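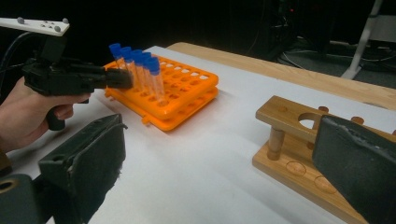

Moving capped tubes with the hand-held gripper.

The people who teach the machine should have a say in it

By Carolina Louro
May 17, 2024

I have worked in sample handling at Otilmont for seven years. Most of what I do would sound dull to anyone outside the building. Tubes arrive in one kind of rack and need to be in another. Labels get checked against a list, caps get checked, and racks go to the instrument room and come back. On a full shift I move 210 tubes, and if the courier from Hadance is late I move most of them after lunch.

Since last winter part of my week has gone to something else. I pick up a gripper by its handle, close it on a tube, lift, carry, lower and let go. The motion is recorded. Skarnon, the company that sells us the system, uses the recordings to train the arm it calls Ersoy, and the arm is supposed to start on the afternoon racks in June.

I want to say plainly that I am in favor of this. I have had two rounds of treatment on my right wrist and I know why I needed them. Anybody who thinks there is dignity in moving the same small object all day is welcome to come in and try it for a month. When management first told us about the arm, the talk in the break room was mostly worry, and I shared some of it, but I also thought of the last hour of a Thursday and felt relieved.

My complaint is with how the change is being arranged, and in particular with the idea that those of us doing the recording are only lending a hand. We are doing a job. It has no name on the schedule, it has no line in our reviews, and as of this month it pays nothing extra.

Consider what goes into a recording. You would think it would be easy to do with a gripper what you already do with your fingers. It took me most of a week to get decent at it. Your fingers know when they have hold of a tube. With the gripper you have to look, and you have to learn what a good hold looks like from the handle end. Come in at a poor angle and you push the next tube over. Close too high and you have the cap, which is fine until the cap is loose. A tube in the corner of a rack with its neighbors beside it is a different problem from a tube standing alone, and a person who has unpacked racks for years plans for that without thinking about it. The order you take them in matters. I start with the one that gives me the most room and work toward the crowded side, and I had never once put that into words until an engineer from Skarnon asked me why I kept doing it.

She was a good listener and wrote it down. By the next visit it was in the instructions given to everyone who records. I was pleased for a day or so. Then I noticed that the instructions carried the company's name at the top and no one else's, and that my department was listed on the back under "site resources," together with the bench and the power outlets.

Between January and the end of April our group made 3,783 recordings. I know the number because it was in a slide shown to visitors. The slide did not say who had made them. Four of us did, on top of our regular racks, and the regular racks were not reduced. What gave way was the slack in the day, the ten minutes here and there when you wipe down the bench or show a new person where the spare caps are. I don't think anyone decided that. It happened because the recording was treated as a small favor, and small favors don't get staffed.

Sofia Barros, who runs our floor, sees it differently, and she has given me permission to put her side here. She says the recording is training for us as well as for the machine. In a year there will be fewer jobs moving tubes and more jobs looking after the equipment that moves them, and those of us who have spent months with the gripper will be first in line. She says that if she had gone to the head office asking for extra pay, the whole project would have been handed to an outside contractor, and we would have had the arm anyway with no part in it. She may be right about the head office. She knows them better than I do.

Still, "first in line" is a thing people say. I asked whether it could be written down and was told it was too early. It was not too early to order the arm.
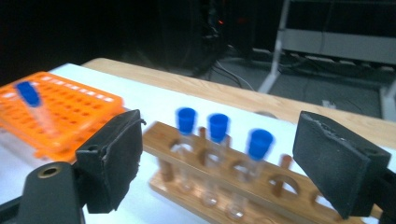 The jobs looking after the equipment deserve a harder look than they have been getting, because I have been hearing about them for months and have yet to see one described. People talk as if a machine, once installed, asks for a person with a laptop. Some of that is true. A lot of the looking after is going to be much closer to what we do now. Take the pads on the gripper fingers. They are black and soft-faced, and they wear. On one the edges are frayed, and on the other a layer is peeling along the top. Three tubes in a wooden rack will not show up much of a difference between a fresh pad and a tired one, but a whole afternoon of them will, and somebody has to decide when a pad is finished. There is no sensor for it in the version we are getting. The person who decides will be one of us, going by feel and by how the last dozen tubes went. I would call that skilled work. In the draft schedule for June it is called "general housekeeping" and given no hours.

The same goes for the racks. We have plastic ones and wooden ones, bought at different times by different people, with different holes. I can go from one to the other without stopping. The arm will need to be told, or will need enough recordings on each, and when the purchasing office finds a cheaper rack next year it will need more. So the recording does not end when the arm starts. It becomes a permanent part of the place. That is the strongest reason I have for asking that it be treated as work from the beginning. Whatever habits we form now, while everyone is being flexible and cheerful about it, are the ones we will be held to later.

There is an objection I take seriously. A friend in the instrument room put it to me this way: nobody paid you extra to train the last new hire, and you spent weeks on him. Why should a machine be different? I have thought about it a good deal. When I train a new hire, I get a colleague. He covers for me when my kid is sick, and he learns from me and from others and then goes off and does it his own way. What I taught him is his, and he can take it to another lab and earn a living with it. What I teach the arm belongs to Skarnon. They can load it into every Ersoy they sell, in places I will never hear of, and it goes on earning after I have left. I am not claiming that each tube I lift is worth a fortune. It is probably worth very little. But very little multiplied by all those arms is a sum that someone has bothered to work out, and I would like to have been told what it was.

Another objection is that we are paid by the hour and the hour is the company's to fill. Legally I expect that settles it. I would only point out that when they want us to cover weekend intake, which is also an hour being filled, they pay a different rate, because people long before me argued that it was a different kind of hour. Somebody had to argue it. It did not come with the building.

What I would ask for is modest. Put the recording on the schedule under its own name and take the same amount of time off the regular racks. Timing myself over an ordinary week, I came to about 118 minutes, and that is what I would want back. Pay it at the rate we already have for training others. Write down which of the new jobs will be offered to current staff, and for how long that offer stands. Let the people who record see what is done with the recordings, including which ones were thrown out, since I would do better ones if I knew. And give us the right to say that a task should stay with people for now. We have samples that come in cracked, or leaking, or with a label half off, and I would not hand those to the arm in June or for a good while afterward. At present no one has asked us which ones they are.

I raised these points at the floor meeting at the beginning of the month. Sofia wrote them on the board and said she would take them upstairs. To be fair to her, she did, and I have seen the email. The reply said the company values the contribution of every team member during this transition and that details would follow.

I have also been asked by two of the younger techs whether they should keep recording in the meantime. I told them I was going to. I don't want to hold the arm up, and my wrist is in no mood for me to win that kind of argument. I also think we are in a better position as the people who are good at this than as the people who refused it. But I have started keeping my own log, with the date, the rack and the time spent, and I told them to do the same. It takes a minute at the end of each session. On Monday I am on the orange racks again from one o'clock, and I plan to write that down too.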